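Preguntas frecuentes sobre la recogida de demostraciones - Proyecto Vuneo

Última revisión: marzo. Para dudas que no estén en la lista, escribid a Libor Dvořáček (equipo de datos) o pasad por la mesa de Kerkmont en la planta baja.

¿Qué es una demostración?
Una grabación de una tarea completa hecha a mano con la pinza: coger el vaso, llevarlo a su sitio, soltarlo y retirar la pinza. Empieza cuando se pulsa el botón y acaba cuando se vuelve a pulsar. El sistema aprende de la secuencia entera, así que una tarea partida en dos grabaciones no sirve como demostración.

¿Cuántas hay ahora mismo?
1.549 aceptadas. El objetivo de esta fase era de 600 por tarea y solo la de recoger vasos lo ha superado. La de doblar paños es la que va más retrasada.

¿Necesito saber programar?
No. Hace falta completar la sesión de introducción, que dura 95 minutos y se da los sábados por la mañana. La lleva Siobhán Rafferty. Quien ya haya grabado en la fase anterior puede saltarse la primera parte, pero no la de calibración.

¿Cómo se calibra la pinza?
Se coloca el cubo de marcadores sobre una superficie firme, se enciende la pinza y se mueve despacio delante del cubo hasta que suena el aviso. Si no suena, comprobad que ninguna cara del marcador tenga reflejos. La calibración se repite al cambiar de mesa y después de cada pausa larga.

¿A qué velocidad hay que moverse?
A la de una persona que no tiene prisa. Los movimientos muy lentos también dan problemas: el modelo aprende a quedarse parado a mitad del gesto.

¿Y si se me cae el objeto?
Depende. Si lo recogéis con la pinza y termináis la tarea, la grabación vale y se etiqueta como «recuperación». Si lo cogéis con la otra mano, se descarta. No borréis nada desde el dispositivo - las descartadas también se suben y se revisan aparte.

¿Hay que vaciar la sala para grabar?
No. Grabamos en espacios de trabajo normales, con gente en sus mesas y las luces como estén. Lo único que pedimos es que nadie toque los objetos de la tarea durante la toma.

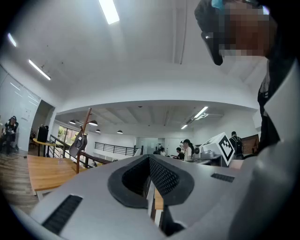 ¿Se me ve la cara en los datos?
Las caras se pixelan antes de que el material pase a entrenamiento, tanto la de quien maneja la pinza como las de quienes estén al fondo. Si encontráis un fotograma en el que el pixelado haya fallado, apuntad el número de sesión y avisad a Libor el mismo día.

¿Puedo grabar en mi casa?
De momento no. El seguro que tenemos con Mac Suibhne cubre las pinzas únicamente en los locales de Kerkmont y en el taller de Romevberg.

¿Por qué me han rechazado una sesión entera?
Casi siempre por uno de estos motivos:
- la calibración se hizo en otra mesa
- la lente estaba sucia
- el texto de la tarea no coincide con lo grabado
- faltan más de 4 tomas de la serie
El motivo aparece en la columna «Notas» del panel. Se puede pedir una segunda revisión, pero suele tardar.

¿Quién puede usar las grabaciones?
El equipo de Vuneo y el grupo de Romevberg que entrena el modelo. Para cualquier otro uso hay que pedir permiso por escrito a Siobhán.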